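Best way to sort out old watches and bangles before a move?

Jocelyn Espiritu
Moving in November and I've got a heap of costume jewellery. Do I keep it all in one box or split it up? The bangles scratch everything!
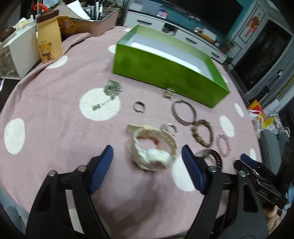
Lovely Samonte
Split it, for sure. I wrap each watch in an old sock (clean, haha) and the bangles go in a separate pouch. Mine survived 63 boxes and a very grumpy removalist.

Rodel Tolentino
Just chuck it all in a zip bag, she'll be right.

Cherry Mae Layug
Please don't! Spread it on a soft cloth first and pick your favourites.
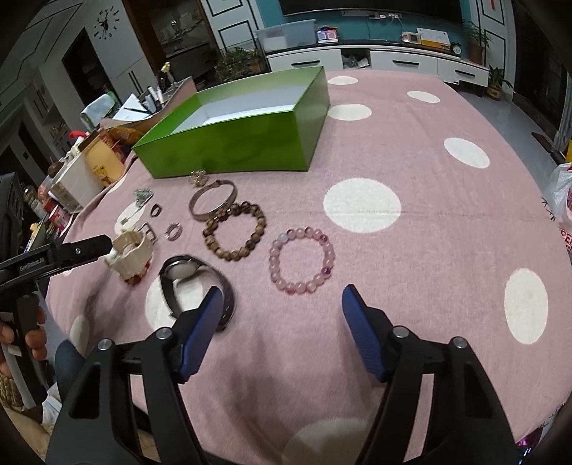 A watch and jewellery on the spotty pink cloth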